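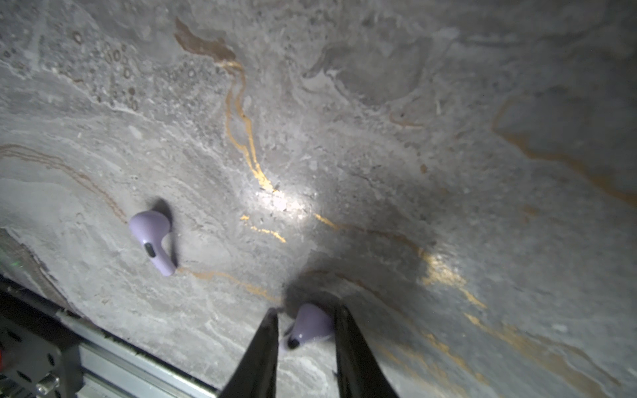
灰色の大理石模様の面に置いたイヤホン(ラベンダー色)

Brudano 暮らしの相談室 > 収納・お手入れ > 小物

ワイヤレスイヤホンを石の模様の面に直接置いてもいいですか。網かごに移す場合の敷き物も知りたいです

Zane Raudsepp さんの投稿

小物の定位置を決めたいと思っています。

今はイヤホンをケースに戻さず、そのまま面の上に置いてしまうことが多いです。色はラベンダーで、表面につやのあるタイプです。つやがある分、細かい擦り傷が気になります。買って3か月ですが、光に当てると外側に薄い線が何本か見えます。置き方が原因なのか、ポケットやかばんの中でついたのか、自分では判断できません。

置いている面は灰色のまだら模様で、金色やさび色の筋が通っています。見た目は気に入っているので、全面にマットを敷いて隠すことはしたくありません。本物の石なのか、石の模様の板なのかは分かりません。前からここにあったもので、説明書もラベルも残っていません。

聞きたいことは次のとおりです。

・この種の面に直接置くと、イヤホンに傷がつきますか。
・網かごに入れるなら、底に何を敷くのがよいですか。
・面のほうの拭き掃除は、水拭きだけで足りますか。アルコールは使わないほうがいいでしょうか。

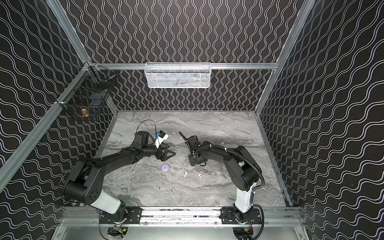

Zerholm、8月

奥の横棒に掛けてある白い網かごが第一候補です。横に長い形で、真ん中寄りにあります。左の壁の奥の隅に近いところには黒い網かごもあり、そちらには紺色の四角い小物と、琥珀色の小さい瓶を入れています。イヤホンを黒いほうに一緒に入れてしまえば早いのですが、瓶とぶつかるのが心配です。

壁の白黒の波模様については、別の相談で「目がちらつく」と言われました。変える予定はないので、今回は収納の話だけでお願いします。ただ、黒い網かごは黒地の壁の前にあるせいで中身が見つけにくく、それも白いかごを使いたい理由のひとつです。

予算は1点につき3,000円くらいまでを考えています。送料は別でかまいません。

Tavion Castellanos さんの投稿

順番に書きます。

傷について。平らで汚れのない面に静かに置くだけなら、目に見える傷はまずつきません。傷がつくのは、面の上に砂ぼこりや金属の粉などの硬い粒が残っていて、その上で滑らせたときです。置くときより、取るときに横へずらす動作のほうがよくありません。上からつまんで持ち上げるようにすれば、かなり減ると思います。もうついている薄い線は、ポケットの中で鍵などと一緒になったときのものに似ている気がしますが、実物を見ていないので断定はできません。

もうひとつ、傷より落下のほうに気をつけてください。片方だけ置くと丸い部分が転がりやすく、軽いので袖が触れただけで動きます。縁の近くには置かないことです。

かごについて。白いほうに賛成です。瓶と硬い物が入っているかごに、つやのある物を足すのはやめたほうがいいです。網の目にもよりますが、イヤホンの軸の部分が目に入り込んで引っかかることがあるので、底には必ず何か敷いてください。おすすめの順に書くと、

フェルト(厚さ3ミリ程度)。はさみで切れて、滑らず、音もしません。毛羽が出るものは避けてください。音の出る穴に毛が詰まります。

薄いシリコンのシート。拭けるのが利点です。ほこりを吸いつけるので、こまめに洗う必要があります。

布。ずれるのであまりすすめません。使うなら四隅を糸で網に留めます。

敷く前に、かごの底の内側の寸法を測ってください。外側の寸法で切ると縁が反り上がります。私は一度それで切り直しました。反った縁にイヤホンが乗ると、正面の網との隙間に落ちます。

面の掃除について。本物の大理石だとすると、酸がだめです。酢、クエン酸、レモンの入った洗剤はつやを曇らせます。アルコールはすぐに傷むわけではありませんが、表面に保護剤が塗ってあると、それが弱ることがあります。素材が分からない間は、固く絞った柔らかい布で水拭きし、乾いた布で仕上げるだけにしておくのが無難です。手の脂が気になるときは、中性洗剤を薄めて使い、あとで水拭きを2回してください。

イヤホン本体には水を使わず、乾いた柔らかい布で拭くだけにしてください。

mado_no_soto さんの投稿

Bitar の小物トレーを使っています。3,245円でした。予算を少し超えますが、内側が起毛なので傷は気になりません。網かごの中にそのまま置けます。大きさは測ってから買ってください。

ケースに戻す習慣をつけるのが一番早いとは思います。充電もできますし。

Zane Raudsepp さんの投稿(補足)

ありがとうございます。フェルトにします。トレーも調べましたが、Bitar の今出ているものは白いかごの奥行きに入りませんでした。Pivametti にも似た形がありましたが、そちらは在庫切れでした。

追加でひとつ教えてください。かごは横棒に掛けてあるだけなので、手を入れると少し揺れます。物を入れればおさまるものですか。それとも下のほうも留めたほうがいいでしょうか。

ケースに戻したほうがいいのは分かっています。片方だけ外して作業することが多いので、外したほうの置き場がほしいという相談でした。書き方が足りませんでした。

Tavion Castellanos さんの投稿(返信)

イヤホンくらいの重さでは揺れは変わりません。下のほうを留めるのが確実です。後ろの板に穴を開けたくなければ、かごの背面の下側、左右の2か所に透明のゴム足を貼ってください。板とかごの間の隙間と同じ厚さのものを選びます。薄いと当たらず、厚いとかごが前に傾きます。前に傾くと中身が手前に寄ってくるので、迷ったら薄いほうです。

網の線が細くてゴム足がつかない場合は、横棒に掛けている部分を結束バンドで締めてください。白いかごなら白いバンドで目立ちません。余った先は、網の線に沿って短く切っておきます。切り口がとがるので、手を入れる側に向けないでください。

片方だけ外すのであれば、フェルトを全面に敷かず、手前の半分だけでも足ります。残りは網のままにしておくと、ほこりが下に抜けます。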